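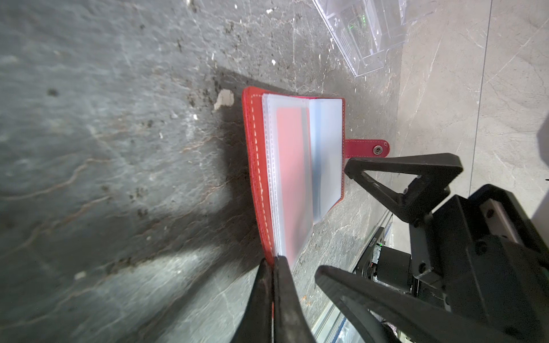 Thu 20 October

Page turning and stand placement, wrist camera only

Picked up from the June notes. The question is still whether the policy gets enough from the wrist view to work on soft layered things and clear things, or whether we have to go back to two views. Both objects stay on the dark stone because that is where the June numbers came from and I want to be able to compare.

Setup as before except for the fingertips. Switched from the Jorisen pads to the narrow Heiskanen ones. Finger offset remeasured after the swap and written into the Steltareck config, old value kept as a comment. Camera exposure locked. Gain was left on auto for the first few runs by mistake, so those are thrown out and not in the counts below.

Training set is 200 demos, split between the card holder and the acrylic stand. I dropped the ones where the operator stopped and started over partway through. In June we kept those and the policy learned to hesitate in the same spots.

Card holder

Task is to open the pages one at a time without dragging the whole thing across the stone. 80 trials. Counting a success only if a single sleeve comes over and the cover stays flat. By that rule 19 failures, which is a lot better than June, but the failures are all one kind: the tip goes in between two sleeves at the wrong depth and takes both. From the video I can't tell the moment it goes wrong. The motor current shows it clearly, a slower rise when there are two sleeves between the fingers. We log current already and don't feed it to the policy. Should try that next.

Frosted sleeves give the camera very little to go on. The pink card helps. With the card in, the policy finds the sleeve edge quickly, and with the card taken out it tends to hover and drift toward the closure tab. I think it has learned the card and not the edge. Need demos with other cards in other sleeves, and some with none.

The tab is a nuisance. When it is lying open the bracket can come down near the snap. Added a keep-out height on that side for now – crude, but it held for the rest of the trials. Would like to take it out once there are more demos with the tab in different positions.

Acrylic stand 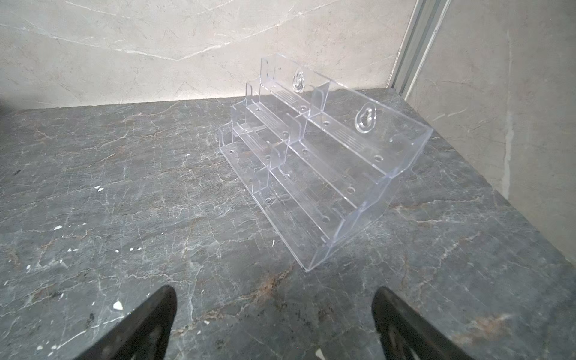 Approach is wide open, fingers spread, then close once the wrist is lined up with the part to be gripped. Didn't do a full block of trials on this one, only enough to see where it breaks.

Depth is useless here, as expected. The depth map returns the marble through the panels and puts holes where the cut edges catch the light. So the stand runs are RGB only, and the masks come from Jorkevetti. Masks are good on the back panel and around the hanging holes, poor on the lower tiers where the edges double up. The lips on the lower shelves get merged into one line in most of the masks I checked by hand.

What the policy seems to use is the rims of the two hanging holes. I covered one with matte tape and the approach angle went off. Covered both and it stopped short every time. That is a decent result in itself and worth a figure, but it means the method is leaning on a feature that most clear objects won't have. A plain acrylic box would be the fair test.

Veins in the marble are a second problem. On the rusty part of the stone the estimated front edge jumps to follow the vein, then jumps back. Averaging over a few steps hides it and adds lag. I would sooner fix it in the data: same stand, same demos, different background under it. We have a plain gray mat that would do.

Timing

Inference was steady at 115 ms per step all afternoon. No dropped frames after the cable was reseated. Still too slow for the page turn if we want to react to current, so look at shorter action chunks before changing the network.

To do

Add motor current as an input and retrain on the card holder data only
Record demos with the card moved and with empty sleeves
Plain clear box, no holes, same approach
Repeat the tape test with the mat under the stand
Wipe the slab before the next session, there are chips and specks on it and I don't know if they matter
Copy the masks over to the shared drive, the hand-checked ones are in a separate folder

Left the Heiskanen tips on. If anyone needs the wide pads for something else, change the offset back as well.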